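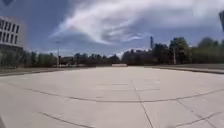
Remote driving demonstrations for the Hamow base resumed on 10th October, following the change of hand controller agreed with Brurnton. The purpose of the day was to record straight runs and shallow turns under manual control, to be added to the training set for the path-following policy. The operator drove from the onboard view alone. The dark joints between the slabs served as the guide for straight runs, and the place where the long transverse joint meets the one running forward was taken as the turning mark. Moataz Mansour drove the first block and Sze-wing Tse the second.

Settings were left as in the Drummond sheet, with one exception. The dead band on the steering axis was reduced after the first few runs, as small corrections were not reaching the base and the driver then overcorrected. Runs made before the change are tagged "old band" and should be kept separate until Jean Mowat has looked at them.

The instruction to drivers was as follows:

- Bring the base to rest and release both sticks before starting a recording.
- Choose a fixed point at the far side and hold it. Do not follow the joint by looking down at it.
- If a correction is needed, make it once and let the base settle.
- End the recording with the base at rest. Do not trim afterwards.

The second point was added at midday. Both drivers had been steering by the nearest part of the joint, and the steering trace showed a steady weave that the policy would certainly have learned. With the low pale block ahead of the trees used as the aiming point, the weave was much smaller. 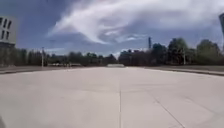

*Straight-run heading: seam right of centre, low pale block at the far end.*

Segments recorded: 295. Segments accepted at first check: 276. The remainder were rejected for stick input before the start marker or for a dropped link. Of the accepted segments, 219 are straight runs and the others are turns. The balance is not what the plan called for, and turns should be given priority at the next session.

Two points on the link. The dropouts all fell within Sze-wing's block and all while the base was turning, which suggests the aerial mounting and not the radio. The Skemen logger continued to write throughout, but its clock drifted against the controller log and the two will need to be aligned before export. I have left the raw files as they are.

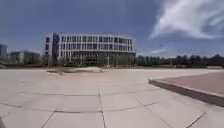

**Shona Jardine**

Turns towards the side with the raised kerb were driven more slowly than the rest. Neither driver was asked to do this. Moataz reports that on the wide lens the kerb seems nearer than it is, and that he eased off without intending to. The speed traces agree with him. It remains to be decided whether this caution is wanted in the demonstrations. My own view is that it should stay, provided the segments are labelled, but Lorna MacAulay has asked for uniform speed in the turning set and the matter is hers to settle.

Outstanding:

- Refit the aerial and repeat the turning runs.
- Align the Skemen and controller clocks.
- Jean to review the "old band" runs.
- Correct the Drummond sheet to show the new steering dead band.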